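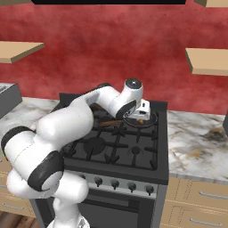
Review: Hustmont Ridge half-day kayak and trail tour, Pudside

We booked the morning departure in June through Wirnasano, the only outfit in Pudside that runs this route. Check-in is at the lower lot, and the paperwork took longer than it should have. Bring a pen.

The paddle up the Sala comes first. The water is slow and the double kayaks are stable, so beginners will be fine. The seats are thin, though, and after 20 minutes I was sitting on my folded jacket.

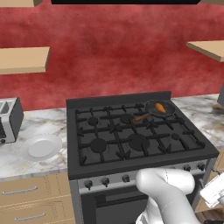

Lowell Castine

From the landing you walk 531 steps up to the Hustmont overlook. The climb is steep in the middle section and there is only one bench. The view covers the whole valley — we had it to ourselves until the 11 o'clock group showed up.

Our guide knew the birds well and kept a pace everyone could manage. Group size is capped at 6, and that made a real difference on the narrow part of the trail. Lunch was a dry turkey wrap and an apple.

I would go again, but I'd pack my own food and wear shoes with better grip. Parking is extra and the machine takes coins only.

Posted 25th February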